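How to store apples and onions at home without buying a system

Every August the same advice comes round. Buy a rack, buy a breathable bin, buy a sachet that eats the gas your fruit gives off, and your apples will be crisp in spring. I have tried a fair amount of this stuff, and my opinion of most of it is low. What follows is the method I use now, and the places where I still don't trust the method.

Start with what you have

Storage does not improve anything. A bruised apple goes in bruised and comes out brown. Sort on the day you pick or buy, and be harsher than you want to be. Anything with a soft spot, a split, a wormhole or a missing stem goes to the kitchen. People tell me a small nick will "seal over." On a potato, sometimes. On an apple, I have never seen it happen.

Variety matters more than equipment. Early apples are poor keepers and no box will change that. Late, hard, slightly sour ones keep best. If you don't know what your tree is, put a few aside and taste one every couple of weeks. That test costs nothing and tells you more than the chart on the back of a seed packet.

Onions are different. They need to be properly dry before they go anywhere: necks thin and papery, outer skins rustling. Thick-necked onions should be eaten first. I used to cure mine in the sun because an old book said so, and lost a good part of the crop to scald. Now they go in the shade, spread out, with air moving across them.

Picking the spot

Apples like it cold and a bit damp. Onions like it cold and dry. Any article that tells you to keep both in the same corner of the basement was written by someone who doesn't have to eat from it in February. Potatoes should stay away from both, in the dark.

Check the temperature before you decide. Leave a cheap thermometer in the spot overnight and read it first thing in the morning and again at four in the afternoon. If it swings a lot, look for somewhere else. My garage is fine until the sun gets round to the door, and then it's useless. The closet on the north wall, which I had written off, holds steady for weeks.

Boxes

You can spend real money at this stage. The Larnuteck crate is the one I get asked about most. I owned two. They are well made and they stack nicely, and my apples lasted exactly as long in them as in a free box from the liquor store. The Tono liners are meant to absorb moisture, and I suppose they do, but so does newspaper.

What you want is for the fruit not to touch. One rotten apple does spoil the ones next to it, and that old saying is one of the few I'd stand behind. A box with dividers does the job, and so does wrapping each apple in a half sheet of newspaper. Wrapping is slow, and it hides trouble from you. Dividers let you see what's going on, but you fit fewer in a box.
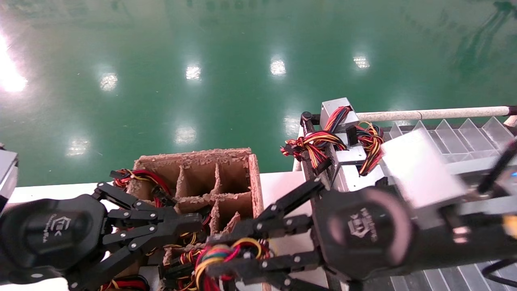

Do you need to line the bottom of each compartment?

Only if the apples are heavy or the box will be moved. A folded sheet of newspaper is enough, and straw is worse, as it can go musty and pass the taste along.

Packing apples, step by step

1. Let the fruit cool overnight somewhere shaded. Don't pack it warm from the tree.

2. Don't wash it. Wipe off dirt with a dry cloth if you must.

3. Set one apple to a compartment, stem up. If you have to push, the apple is too big for it.

4. Write the variety and the month on the side of the box in thick marker. You will not remember.

5. Keep the box off a concrete floor. Two scraps of lumber under it will do.

6. Leave the lid resting loosely, or skip it if you don't have mice.

Packing onions

Mesh bags or old tights, hung up. I prefer the bags. Braiding looks good and takes an evening, and I can't say it keeps them any longer. My neighbor Birgit Teuber braids hers every year and we have argued about it for years. Her onions are fine. So are mine.

Checking

Go through the boxes every two weeks, and use your nose before your eyes. A sweet, cidery smell means one has gone. Take it out and wipe the compartment, and leave that space empty if the cardboard is damp. A box that has gone soft should go in the compost, however fond of it you are.

Claims I don't believe yet

Gas sachets. The Graratano packets promise 24 weeks of freshness. I ran them one winter in one box and left the next box alone, same variety, same shelf. I couldn't tell the difference by taste, and neither could Mateja Tomić, who ate most of them. One winter isn't proof - I'd be glad to hear from someone who has done it with more boxes.

Dipping in vinegar water. It may slow mold on berries. On apples it mostly gets them wet, and wet is what you were trying to avoid.

Waxing at home. I did it once. It was a mess and they tasted of candle.

If your apples go wrinkled but are still sound, the air was too dry. Put a shallow pan of water near the boxes next year and use the wrinkled ones for sauce. They cook down faster than fresh ones and need less sugar.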